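Letter swap fills the Nostel community room

Feb 1, 2018

By Leonie Hollmann

NOSTEL - Over 80 people came through the community room on Janssen Street for the winter letter swap. More than the organizers had chairs for. Parents, grandparents, a couple of kindergarten teachers with empty tote bags. Coffee gone by mid-morning.

The idea is simple. Bring the alphabet pieces your kids have outgrown, or the set with the hole in it, and go home with the ones you need. Blocks, magnets, puzzle letters, bath letters. No money changes hands at the tables, though there is a jar by the door for the room rent.

Gudrun Hinrichs started the swap in November after her grandson's set came up short. "We had no R and his name is Robert," she said. "You try explaining that to a four year old."

She put a note up at the bakery and got 25 replies. The first swap was held in her garage. This one had to move to the community room, and she is already asking for the bigger hall next door.

Vowels went first, as they did last time. A and E were cleaned out in the opening half hour and people were trading two or three consonants for one of them. Plenty of X left at the end. Plenty of Q too.

Lowercase was the other thing people were hunting for. Most of the older sets that get handed down are all capitals, and the teachers want the small letters for early reading.
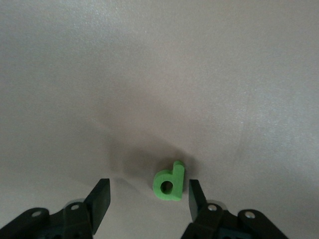

A green lowercase "d" on a tabletop.

The d is a headache for beginners, said Annelore Kasten, who teaches the youngest group at the Flosetti kindergarten. Turn it around and it's a b. Turn it over and it's a p. She likes chunky letters for that, ones a child can pick up and run a finger around, the round part first and then up the tall stem.

"On paper they just guess," Kasten said. "Give them one to hold and they slow down a bit."

She took home five lowercase letters and left a bag of wooden animals nobody had asked for. They were gone by closing.

Not everybody found what they came for. Joscha Pfeiffer was after a lowercase g to finish a name for his daughter's bedroom door and went thru every box on the long table. No luck. He left his phone number on the wanted board, along with a drawing of the size he needs. Other notes on the board: a capital W, any color. Two matching o's. A set of umlauts, "serious offers please."

There was some grumbling about the line at the door, which backed up into the hallway for a while. Hinrichs said next time there will be two tables for vowels and a seperate one for magnets, which kept sticking to each other and holding everbody up.

Leftover pieces are boxed up at the Fomura toy library and can be looked through during normal opening hours. Bring something to trade if you can. Clean pieces only, please, and no chewed ones.

The next swap is planned for spring, date to be set once the hall is confirmed. Anyone who can help with sorting should leave their name at the toy library desk. Dirk Wiegand is keeping the list.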